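Brenotgate Residence Services
Linen and Bedding Gallery: Pillows and Pillowcases

Published June 18, 2022

This gallery forms part of the bedding pages maintained for residents of the Brenotgate buildings at Fakulthorpe and Cinport. It is intended to be read together with the printed linen guide found in each apartment. Earlier galleries covered fitted sheets and blankets.

Residents receive one pillow and two pillowcases on arrival. The present stock of 397 pillowcases was put into use in April, and plain and printed cases are issued without distinction. A resident who prefers one or the other may ask at the linen desk when collecting a set. Cases may be exchanged at the desk on any weekday morning.

Pillows should be covered at all times when in use. An uncovered pillow will be accepted for return, but a cleaning charge may apply if the filling or the outer fabric is stained.

Lettered pillowcase and white pillow

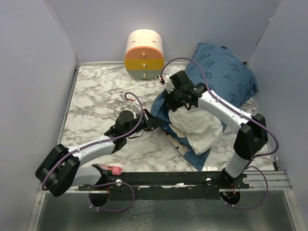
Blue case printed with large capitals in a darker blue, with the white pillow partly inside the fabric. The three-drawer unit stands at the back.
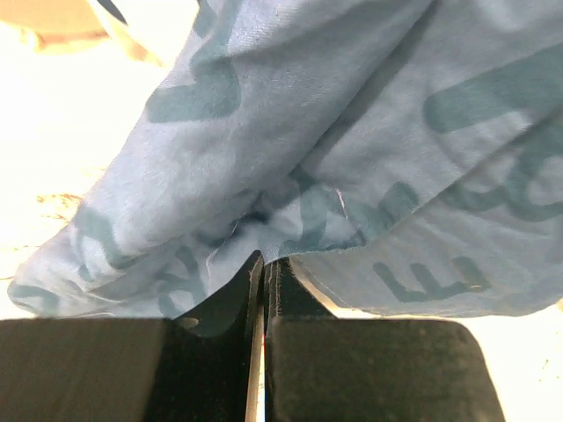

Detail of light blue printed cloth. The lettering is broken up by the folds, and a fine loose thread curls out near the center.

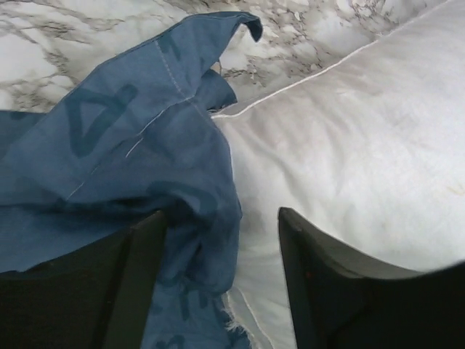

White pillow beside bunched blue fabric. A line of white stitching marks the hemmed seam.

Fitting a case

Turn the case right side out and shake it open. Fold the pillow lightly lengthwise and slide it in until both far corners are filled. Hold the open end and let the pillow settle before smoothing the front. Cases with an inner flap should have the flap drawn over the end of the pillow.

Residents who have difficulty with this task may request assistance from the desk. Bedding will be made up in the apartment within 24 hours of the request.

Washing and return

Printed cases should be washed inside out with similar colors. Bleach must not be used. Loose threads may be trimmed with scissors and should not be pulled. A case with an open seam should be handed in for repair, whatever the length of the opening.

The laundry room at Fakulthorpe closes at 10 in the evening. The room at Cinport closes at 11. Items left in the machines after closing are moved to the shelf by the door and held there until the following week.

Related pages

Fitted sheets and mattress covers
Blankets and seasonal bedding
Linen desk hours, Quintana entrance
Report a damaged item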